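By Grażyna Sikora, Woltwood
December

3.2 Drive carriers and their handling

The desktop machines collected at the Gristeditz depot came from school and office stock, and most were still fitted with a hard disk drive. We recorded how the drive was held before anything was taken out. Of the 4,000 machines received, 1,228 used a removable plastic carrier in place of side screws. Carriers were grouped by the way they lock: spring tabs, side pins, or a hinged lever. Color was noted too, as dismantlers at the depot use it to find the carrier quickly in a dark chassis. 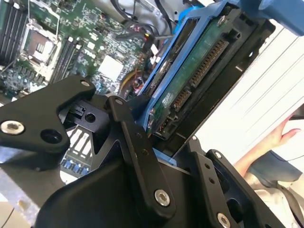
Figure 3. Hard disk drive in a blue carrier at an open computer chassis. The green circuit board and the row of gold connector pins are exposed.

The circuit board on the underside of a drive has little protection once the drive leaves its bay. Parts on the board are small and stand slightly proud of the surface, so drives were held by the carrier or the long sides and set down with the board facing up. Contact with the SATA pins was avoided. Drives with bent pins or cracked connector housings were logged as damaged and went straight to shredding.

Carriers with tabs flex when squeezed, and older ones sometimes broke at the base of the tab. Following Urbańczyk, we treated a carrier as reusable if both tabs still locked after two insertions. The remaining carriers were sorted by plastic type and sent to Noltonon for regrinding. Screws and rubber washers were kept in a separate tray and weighed at the end of each shift.

Contact: Grażyna Sikora, Woltwood | Copyright Woltwood, all rights reserved | Back to top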